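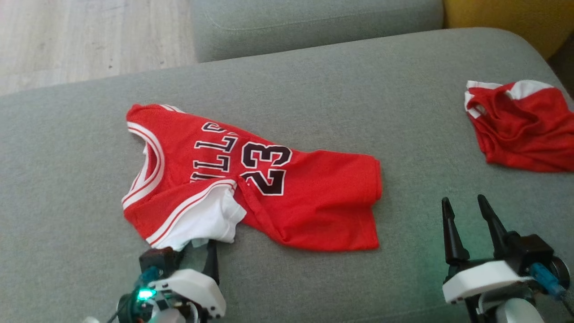
Red jersey and shorts on the seat of the Primholm sofa.

Primholm Sectional Sofa: Product Review
Reading time: 3 minutes

The Primholm is an L-shaped sofa supplied by Standcombe for shared living rooms. The unit under review was delivered in September and has been in daily use since. The price paid was $918, with a further $200 for delivery and assembly.

Seat cushions are gray and the backrest is mustard yellow. Residents were divided on the combination when the catalog was circulated. It has proved acceptable in daylight and somewhat heavy under the ceiling lamps.

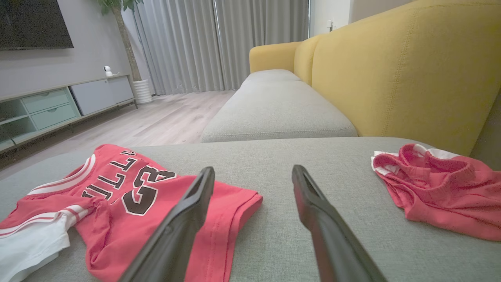

Gray seat, yellow backrest, and the long section toward the curtains.

The seat is deep enough for an adult to sit with legs folded. It is also deep enough to collect clothing, and sportswear is routinely sorted on it before folding. Mesh garments did not snag on the weave during the review period. Red fabric left no transfer on the gray, including after one jersey was left overnight on a Friday.
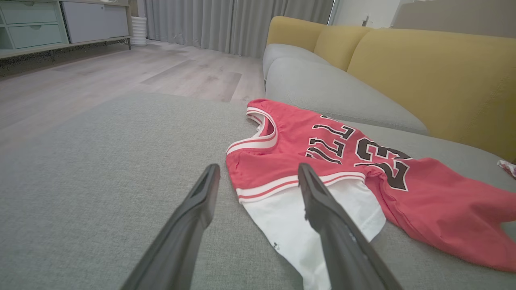

Crumbs and lint are less easily managed. The fine texture holds both, and a handheld vacuum with a brush head is recommended. The seat covers cannot be removed for washing, a significant omission at this price.

The Primholm is recommended for rooms with moderate use. Households with pets should consider the Katene, which has zippered covers.

Reviewed by Santosh Dubey

Comments (3)

mlk211: Does the yellow fade? Ours would be next to a window.

Patio_Dan: We have the Katene. Covers wash fine but the zippers are stiff.

renter_j: $200 for assembly is too much. I did mine before lunch.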